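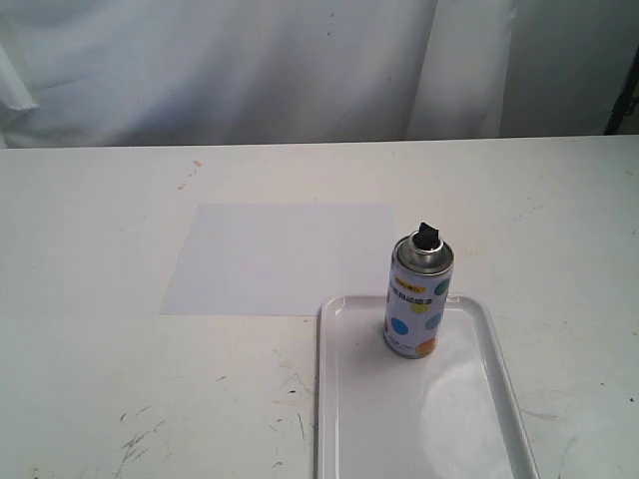 Worktable Spray Station: Surface Condition and Can Placement
Student project report, Skelton workshop course
Submitted 9/30/18
Advisor: Fabrice Joly

1. Purpose

The project covers a small station for storing and handling spray cans on a shared worktable. The table is used by several groups, and its top had picked up scuffs, specks and light stains over the spring term. The aim was to fix a set position for the can, limit further marking of the top, and keep the area behind the table plain enough that a can is easy to find by eye.

2. Materials

The top is off-white and was left in its existing condition. Sanding was considered in May and dropped, as the older marks do not affect use. A white cloth hangs behind the table. It was not ironed, and the folds were accepted as they are. A shallow white plastic tray serves as the base for the can. Two trays were compared, one from Filtcombe and one from Yurchenko. The Filtcombe tray had the lower rim and was kept.

3. Placement

The can stands upright on the tray with its nozzle up. Laying it on its side was ruled out early - a round can rolls when the table is bumped, and the rim is too low to stop it. The tray has no fixings and can be lifted off for wiping.

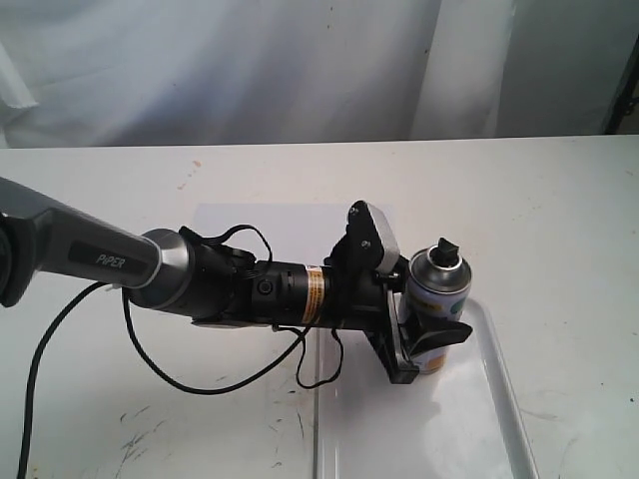 4. Test procedure

Each trial consisted of setting the can down, releasing it, and checking that it stood without rocking. A set was 22 trials. Three sets were run, each by a different group member. The can was taken from the Skullance supply shelf and was not sprayed during any trial. The table was wiped with a damp cloth between sets, and any new mark was entered in the log.

5. Results

The can stood without rocking in all trials of the first and third sets. In the second set it rocked 7 times, each time after being set down partly on the rim of the tray. The metal shoulder below the nozzle proved a useful height reference, as the pale body of the can is hard to pick out against a white table.
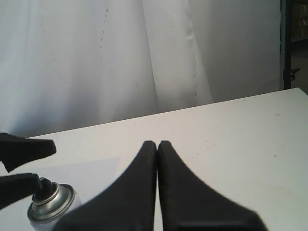
A colored band on the body would help with this and would cost little, but it was not tested. No new marks were logged on the top. The dark scuffs already present did not come off with water, and solvent was not tried.

6. Remaining work

The tray should be held in place with removable tape at the corners. The cloth needs a weight along its lower hem.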